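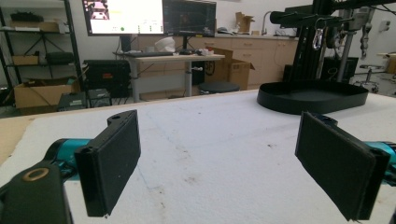 Why does the planner still see an old gripper width after the fingers have moved?

The width message carries the time it was published, and the planner needs the time the encoder was read. Under load the two drift apart by up to 100 ms.

**5th September**

Went back through the width path end to end. Order of operations in the current build:

1. encoder read in the driver thread
2. value pushed to the filter queue
3. filter output picked up by the publisher
4. publisher stamps and sends

The stamp belongs at step 1. It has been at step 4 since the December rewrite, when the driver and the publisher were split into separate processes. Before the split the error was too small to show up in the logs. The queue is what made it visible.

Moved the stamp into the driver. The filter now passes it through untouched. Had to add a field to the queue struct, so anything that links against the old Felar headers needs a rebuild. Kelly Cheetham has the list of dependents and has already done the replay tool.

Replayed episode 81 with both builds, same bag, same pose estimates. Old build: the width trace lags the visual finger gap through every close, and the lag changes within the episode, so a fixed offset can't remove it. New build: the traces line up to within one camera period on closes. Opens are still slightly late. Suspect the filter, see below.

**Filter**

Median window is 3 samples, followed by a low-pass. The median adds one sample of delay, which is fine and can be corrected. The low-pass delay depends on how fast the width is changing because somebody made the cutoff adaptive. Config comment says "smoother at rest". It is smoother at rest. It also smears the start of every open.

Tried 2 things:

- fixed cutoff at the high end of the adaptive range. Opens line up. Noise at rest goes up but stays under the contact threshold.
- no low-pass at all. Opens line up the same. Noise at rest trips the contact detector now and then.

Keeping the fixed cutoff. Committed on the Indine branch, not merged.

**Contact detector**

Reads width rate and compares it to a threshold. The threshold was tuned against the adaptive filter, so it needs another pass. Did not touch it today. For now the labels it writes should be treated as provisional on anything recorded with the new build. The dataset loader has a flag for that (`labels_provisional`), default off. Turned it on in the Crabtree config only.

**Pose track**

Separate problem, noted so it doesn't get lost. The visual tracker drops features when the view is mostly plain table, then recovers with a small jump once there is background texture again. The jump goes straight into the action labels as a velocity spike. Current handling clips the spike, which leaves the position wrong by the clipped amount until the next loop closure.

Better: run the smoother backward over the gap once tracking is back, and mask any segment where the covariance exceeds the limit. Offline only, so cost doesn't matter. The Justamach code has a backward pass we can lift, but it assumes constant sample spacing and ours isn't constant. Needs the time step passed in per sample.

Also checked whether the fingers are being tracked as scene features. The mask covers both pads at full open and at full close. In between there is a sliver along the inner edge of each pad that is unmasked. Features land there and move with the finger. The outlier test rejects most of them. Should interpolate the mask from width, which is another reason to have the width time right first.

**Open items**

- merge the stamp change after the dependents are rebuilt (Kelly)
- retune contact threshold with fixed cutoff
- per-sample time step in backward pass
- width-driven finger mask
- decide whether to reprocess the old episodes. Driver read times were never stored, so the best we can do is estimate lag from the video gap. Might be good enough for closes. Not convinced for opens.

Scratch plots are in the usual folder under `width_lag`. Ignore the first set, the axes are in publisher time.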